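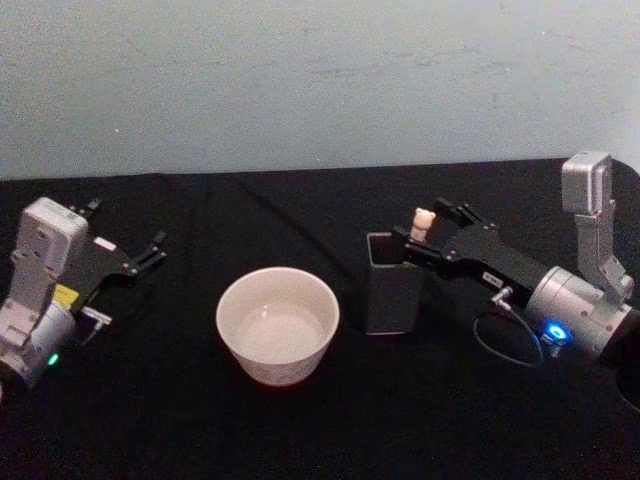
Black cloth, grey-blue wall.

I have been trying to pick a grey for the hallway since June, and I would like it noted that I used to be a person with interests.

Havico sells 60 greys. I know this from the fan deck, which lives on my kitchen bench and has outlasted two fruit bowls. Stuten has fewer but gives them better names, so you can stand in the aisle and feel something about Wet Slate before remembering it will be going behind a coat rack.

The trouble with grey is that it's blue. Or it's green, or on the south side of the house at four in the arvo it's a sort of bruised mauve that makes everyone coming through the front door look as though they should sit down. I painted 5 test patches in a row next to the meter box. My neighbour Prasetyo Yusof came over to borrow the ladder, looked at them for a good while and asked which one was the primer.

Matte was my other mistake. Matte is what the magazines favour, and it looks lovely until somebody carries a bike past it. The bloke at the Dellwood hardware reckons low sheen is the go for hallways and that matte colours are for people without children or elbows. He then sold me four litres of matte, so make of that what you will.

I've done the skirting boards in the meantime. White, about 30 dollars a tin, one colour on the shelf. Took me a minute and a half to choose, and I was happy the whole drive home.

Ceiling next, if the ladder comes back.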